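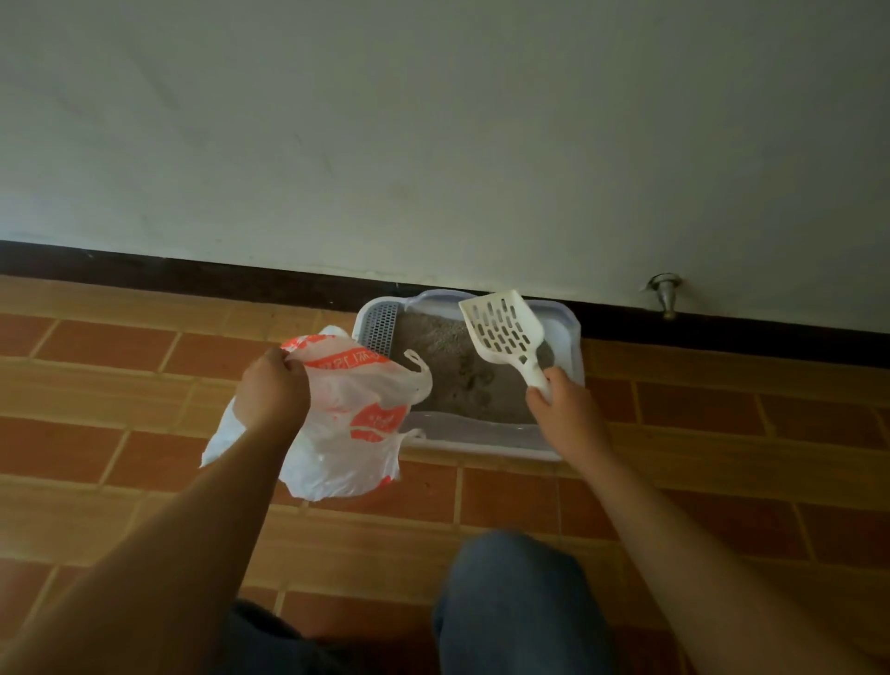
Scoop in one hand, bag in the other.

Dredging round-up: a busy start to the year at Hirkside

February 3, 2023

What a January it has been for anyone who likes watching mud move! The winter maintenance campaign at Hirkside is now well under way, and after the stop-start autumn we all had, it is a real pleasure to report that the work is going along nicely.

For those who missed the last newsletter, Cidolano won the contract to clear the inner channel and the approach to the old coal berth. The crew began at the seaward end, where the silt is soft and comes up easily, and they are now working back towards the lock. That last stretch is the awkward one. The bottom there is a stiff clay with a fair bit of old timber in it, and the bucket has to be lifted and cleared far more often than anybody would like. Even so, the daily figures have held up well, and the pilots are already saying that the turn off the north pier feels easier on a falling tide.

The job is being done with 2 hopper barges, taking turns alongside so that the backhoe hardly ever stands idle. It sounds like a small thing, but anyone who was here for the previous campaign will remember the long waits while the only barge went out to the disposal ground and came back again. Having a second one has changed the whole feel of the place (and the mood in the canteen, I'm told, is much improved).

The surveys have been a highlight too. Pevari is carrying them out from a small launch, and the charts are reaching the dredge within a day, so the operator can see where the high spots are and go back for them before moving on. The launch lost 4 days to wind last month, which was frustrating, but the lines were run again in the calm spell that followed and the coverage now looks very good indeed.

On the money side there is plenty to be cheerful about. Port dues picked up over the winter, the grain boats are back on their usual timetable, and the harbour board has agreed in principle to a rolling maintenance programme in place of the old habit of waiting until somebody touches bottom. We have been asking for that for years! A steady programme means the contractors can plan their crews and their dry-docking, and smaller firms get a fair chance of bidding for part of the work. The details still have to be settled, particularly how the cost will be shared with the marina, and there will be some long evenings before everyone is happy.

The other big subject is where the material goes. Almost 555 loads have gone to the sea disposal ground under the present licence, and the licence comes up for renewal before the next campaign. Buzatu has put forward a scheme to use the cleaner sand on the eroded beach south of the breakwater, and we think it deserves a proper look. The sand is about the right grain size, the pipeline run is short, and the beach badly needs it. The silt from the inner berths is a different matter and would have to be tested and handled separately, so please don't expect it to turn up next to the ice cream kiosk.

Boat owners should note that the channel is down to single-file traffic while the backhoe is working near the lock. Call up on the harbour channel before you leave your berth, keep your speed right down, and give the anchor wires plenty of room. The buoys marking them are lit at night.

The next survey charts will be pinned up in the harbour office as soon as they arrive, and members are welcome to drop in and have a look.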